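How I Sort a Junk Drawer Full of Small Parts (and Keep It Sorted)

Posted October 2022

I put off my parts drawer for way too long. You know the kind I mean, where you pull it open looking for one adapter and a whole nest of wires comes up with it, plus a stray battery and a key to a bike lock you got rid of in college. My friend Meifang Qin finally shamed me into dealing with it after she asked to borrow a fuse and I was gone for so long that she made herself tea.

So this is the method I use now. It takes me an afternoon, and that's with 200 or so little bits to get through... okay, 200 exactly, I did tally them the first time!

What you'll need

A big flat tray with a rim
A few smaller trays or shallow boxes
Zip bags in two sizes
Masking tape and a marker
A trash bag and a box for electronics recycling

Step 1: Dump everything in the big tray

Take the drawer all the way out and tip it over. Don't sort as you go, and don't start reading old receipts (I lose an hour every time). Loose batteries come out first. Put a bit of tape over the ends and set them aside for drop-off.

Step 2: Pick your groups

I keep the first round really broad: cables and connectors, screws and hardware, things that plug into the wall, and mystery. Mystery is allowed to be huge at this stage. If you start with 15 categories you'll be making decisions until bedtime, and half your piles will have one washer in them.

Put the big tray in the middle and your small ones on both sides so you can use both hands. I'm right-handed and used to line everything up on the right, and my left hand just sat there.

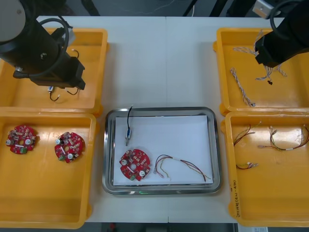 Big steel tray in the center, two yellow ones on each side.

Shallow trays beat bowls for this. Small stuff slides to the bottom of a bowl and you end up digging, and thin wires hook onto everything else on the way out.

Step 3: Go through it fast

Pick up, drop, next. I set a kitchen timer for 15 minutes, take a break, then go again. If something makes you stop and think, it's mystery.

Step 4: Bag and label

Now you can split things up a bit more. Coil each cable loosely and give it its own bag. Write what it's for on the tape, plus the month. Mine mostly say March, from my last big round, and when I see an old label I know I haven't touched that thing in ages.

Step 5: Deal with mystery

Give yourself 6 months. Bag the lot, write the date on it, and stick it on a shelf. Whatever hasn't been claimed by then goes in the recycling box. I have pulled out exactly 2 things in all this time, and one of them was the wrong charger.

Keeping it up

I leave one empty tray in the drawer for new arrivals and sort it when it's full. Meifang got her fuse, by the way. It was in with the picture hooks.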